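Plastic plates and bowls: keep or get rid?

Posted by marrowfat, August, 8.40 pm
22 replies · 1000 views

We are clearing out the kitchen before the new units go in and I have reached the cupboard with the plastic in it. Most of it was bought when the children were small. They are now in their teens and use the ordinary plates, but the plastic still takes up a full shelf and a half.

My other half wants it all gone. I would keep a set for the garden and for camping. The dull question is how you tell what is still fit to eat off. A few of the bowls have knife marks in the bottom and one has gone cloudy. The rest look fine to me.

We have a Ririx set as well, which was a wedding present and has never been camping in its life.

tapwater_ted
Anything with deep scratches I would bin. Food gets into the grooves and the dishwasher doesn't shift it. Cloudy on its own doesn't bother me, that is usually just hard water. Soak it in white vinegar for an hour and see if it clears.

Keep the rest. Plates for outdoors get used more than you think, and you will be annoyed if you have to buy them again next summer.

pennyroyal
I disagree about the cloudy ones. Vinegar takes limescale off, but if the surface itself has gone then it stays cloudy and feels rough under your thumb. I got rid of all mine when they reached that stage.

Also check underneath for a microwave mark. We had a jug with no mark at all that went soft in the microwave, and the handle has leaned to one side ever since.

marrowfat
Thanks both. Did the vinegar tonight on the cloudy bowl. It is better but not clear, and it does feel slightly rough, so that one is going.

Most of them have nothing printed underneath, or it has worn off. The Ririx ones say top rack only, which we have ignored for years.

lower_shelf
Where are you planning to keep them? That was the real problem in our house. We had ours above the fridge and never got them down. They went into a lidded crate in the shed and now the whole lot comes out at once. I give them a wash first because of the spiders.

For camping, go by what you cook. We only ever needed bowls. You can eat a fried breakfast out of a bowl but you can't eat soup off a plate.

We gave up on matching sets too. Bright colours are easier to find in long grass when you are packing up in poor light, and the children each had their own colour, which stopped a good many arguments.

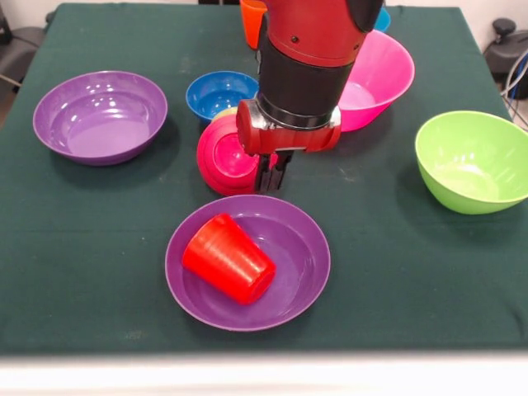 pennyroyal
Colours are fine until they stain. Anything pale that has had curry or tomato on it stays orange for good. Leaving it on a sunny windowsill for a couple of days helps a bit with tomato. It did nothing for turmeric in our case.

tapwater_ted
Bicarb paste for turmeric. Leave it on overnight. It won't be perfect.

I don't agree with only taking bowls, by the way. Try cutting up a sausage in one with a plastic knife.

grubscrew
Going against everyone here, I would get rid of the lot and buy enamel. We got a Stellico set, 10 pieces, and it has done every trip since. It chips if you drop it on stone, but it doesn't stain and you can warm things up in it on the stove.

lower_shelf
Enamel is heavy, though, and it burns your fingers. I wouldn't hand a small child a hot enamel bowl. Fine if it is all adults.

grubscrew
True about the fingers. We put a tea towel under it.

marrowfat
No small children here now, but nieces and nephews visit, so I think the plastic has a use yet. How do people get rid of the scratched ones? Our council doesn't take hard plastic at the kerb.

pennyroyal
Ours goes to the tip, there is a separate skip for hard plastics. Ring yours before you load the car. The charity shop won't want scratched ones, but I have used old bowls under plant pots for years and they are good for mixing filler in.

marrowfat
Plant pots, good idea. Scratched ones to the greenhouse, the rest in a crate in the garage. The Ririx set is staying in the house for now, that is still being discussed.

Comments (22) · Share (10)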